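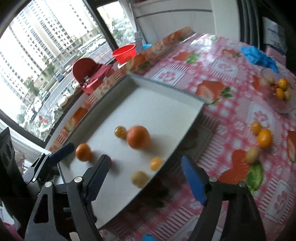 4. Installing and setting up Jarkus on a phone or tablet

This section covers first installation, screen calibration and saved games. For the level editor, see section 6. For sound and controller settings, see section 5.

4.1 Before you start

Jarkus needs 800 MB of free storage. The optional Ayaaba level pack is downloaded separately and its size is shown on the download screen. Close any other game running in the background.

Note: Saved games from the trial version can be carried over, but only if the trial is still on the device when the full version is first opened. Do not remove the trial until step 6 of 4.2 is complete.

4.2 First installation

1. Download Jarkus from the store used by your device and wait for the icon to appear on the home screen.
2. Open the game. The Tremano logo is shown while the level files are unpacked. Do not lock the screen during this step.
3. Choose a language. It can be changed later under Options > General.
4. Choose a profile slot (A, B or C). Each slot keeps its own stars, unlocked balls and best times.
5. Enter a profile name of up to 25 characters. Spaces count as characters. Accented letters are accepted.
6. If a trial save is found, the message "Import trial progress?" appears. Tap Import or Skip.

Caution: Skip is final for that slot. To import later you must clear the slot and start again from step 4.

4.3 Calibrating the launcher

The launcher reads the length and angle of your drag. Calibrate once for each device, and again if you fit a screen protector or change the display zoom.

1. Go to Options > Controls > Calibrate.
2. Place one finger on the grey ball and drag straight down until the line turns green. Release.
3. Repeat to the left and to the right when prompted.
4. Tap Test Shot. The ball should land in the marked cup.
5. If it falls short, move the Power slider up by one notch and test again. If it overshoots, move the slider down.
6. Tap Save.

Note: Best times recorded under the old calibration are kept. Replays are not, and will be listed as "unavailable".

4.4 Frame rate and physics detail

Physics detail has two settings, Standard and Fine. Fine calculates more contacts between balls and ropes and uses more battery. Both settings give the same result for a given shot in the main levels. In levels made by players the result may differ where more than one rope is attached to a single peg.

On older devices, set Physics detail to Standard and Trails to Off. Restart the game for the change to take effect.

4.5 Linking a Wamico account

Linking is optional. It copies your profile slots to other devices and gives access to shared levels.

1. Go to Options > Account > Link.
2. Enter the e-mail address of the account.
3. Type in the code sent to that address. The code can be used once.
4. Choose which copy to keep, Device or Account. The screen shows the star total and last play time for each.

Caution: The copy you do not choose is overwritten. There is no undo.

Shared levels are checked overnight on Sunday. A level sent in after that is held until the next check.

4.6 Messages during set-up

"Not enough space": free some storage and tap Retry. Unpacking continues from where it stopped.

"Error 1899": the level files are incomplete. Delete the game and install it again. Linked profiles are restored after step 4 of 4.5.

"Slot in use": the same profile is open on another device. Close it there and wait for the message to clear.

Section text: Naledi Tshabalala. Checked on tablets by Anathi Molefe.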